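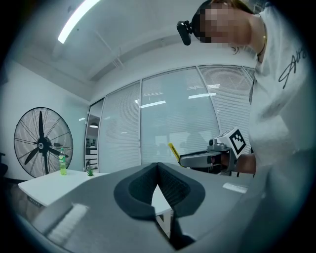

The office in March, sleeves down as usual

Allel Forums > Workplace and Supplies > Utility knife for a shared office

papertrail_k
Posted 9:12 am

We need to settle on one kind of utility knife for the office. Right now everybody brings their own, and half of them are dull. It gets used for cartons, tape, padded mailers and now and then a sheet of foam board. We don't cut carpet or drywall.

The one I like is yellow with a long narrow body, easy to find on a brown wood tabletop.
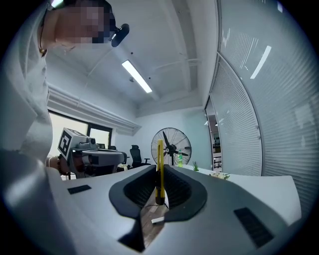 My complaint is with the blades. The last pack I bought was Brokard, 100 to a box, and they went dull after a week of cardboard. I'm looking at Kratochvíl blades next but they cost more. Has anybody used both?

gluepot
Posted 9:40 am

Used both. Kratochvíl holds an edge longer on cardboard, and on tape there is no difference because the glue ruins any blade. Wipe it with a little rubbing alcohol at the end of the day. I would not pay extra if you mostly open mailers.

bendolska_stockroom
Posted 10:05 am

I disagree with a plain utility knife in an office at all. We had them at the Bendolska warehouse and went over to the hooked safety cutters. Fewer cut hands and fewer sliced sweaters inside the boxes. They are slower on foam board, I admit that.

papertrail_k
Posted 10:31 am

We tried the hooked kind. They tear the mailers and leave paper crumbs all over the table. People went back to their own knives in two days.

gluepot
Posted 10:44 am

Same experience here. A short blade setting fixes most of it — one or two notches out is plenty for a carton.

bendolska_stockroom
Posted 11:02 am

If everybody remembers to set it, sure. Ours didn't. And loose sleeves or a bracelet near an open blade is a bad habit, whatever knife you pick.

foamcore43
Posted 1:15 pm

Get two kinds. Hooked cutter for boxes, snap blade for foam board, and change the blade every 6 boards or so. Keep a jar with a slotted lid for the old ones. Also write the date on the blade pack so you know how long it lasted.

papertrail_k
Posted 1:50 pm

The jar is a good idea, ours go in a coffee can with tape over it. I'll order one pack of Kratochvíl and keep the yellow knife. Two kinds may come later if there is money left over.

bendolska_stockroom
Posted 2:08 pm

Fine, but put a box of bandages next to the coffee can.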